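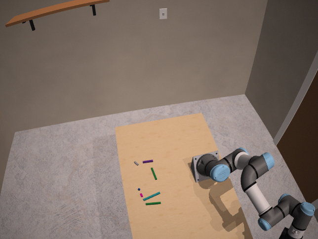 The Long Life of the Kitchen Table

When my parents sold their house in August, the only thing my brother and I argued about was the kitchen table. It was not an expensive table. One leg had been repaired with a metal plate, and there was a dark ring where my grandmother once put down a hot pot. But both of us had done our homework on it, and each of us thought that he had the better claim. In the end my brother took it, and I started to look for one of my own.

This search brought me to the workshop of Bart Martens, who has repaired and built tables under the name Kirnance for most of his working life. The workshop is behind a bakery, so in the morning the smell of bread is mixed with the smell of linseed oil. Martens told me that customers almost always begin with the wrong question. They ask him which wood is the strongest.

"For a table where people eat, nearly every wood is strong enough," he said. "I ask them who is sitting there on a normal evening, and what they do after the plates are gone."

I had to think about this. In my apartment the table is used for dinner for maybe half an hour a day. The rest of the time it is for letters, for sewing, for my daughter's drawings and for the laptop. A very glossy surface would make me nervous. Martens advised me to take an oiled top, which shows every glass but can be repaired at home with a cloth and some patience. Lacquer stays clean for longer, he explained, but when it is finally damaged you have to sand the whole top.

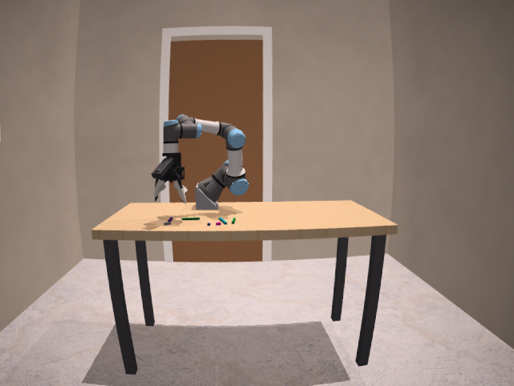
A light wood top with a darker front edge, on four straight black legs.

The height is also a matter on which people have strong opinions. Older tables are often lower than the ones in stores today, and chairs have changed together with them. Martens keeps 3 old chairs in a corner only for testing. He lets the customer sit on each of them and pretend to write a letter. If the shoulders go up, the table is too high for that person, whatever the catalog says.

Not everybody can pay for a table made by hand. The one I liked in his workshop costs 2,000 euros, and I did not have this money. Luuk Baert, who sells used furniture in the old Visser warehouse, was not surprised when I told him. He believes that a used table is the better purchase for most families, and he has a simple method for judging one. First he pushes against the corner with his hip. Then he goes down on his knees and looks at the underside, where no seller has polished anything. Fresh glue does not bother him, but he wants to know the story of it. Screws of different kinds in the same joint make him careful.

He showed me a table from Drastine, a factory that closed long ago, with a drawer for bread under the top. The price was 100 euros. The drawer was stuck and the top had a slight bend, and somebody had written a telephone number on the inside with a pencil. Baert offered to plane the drawer for free. I asked him to leave the number where it was.

The table now stands by the window at my home. I oiled it for the first time on 15 Sep 2020, with all the windows open, and I used too much oil, so that we ate on the floor for two evenings. My daughter liked this very much. My brother came to visit on the weekend after and sat down without taking off his coat. He moved his hand along the edge and asked what I had paid. Then he told me that our parents' table is too big for his kitchen, and he asked if I would maybe like to exchange.

I said that I would think about it.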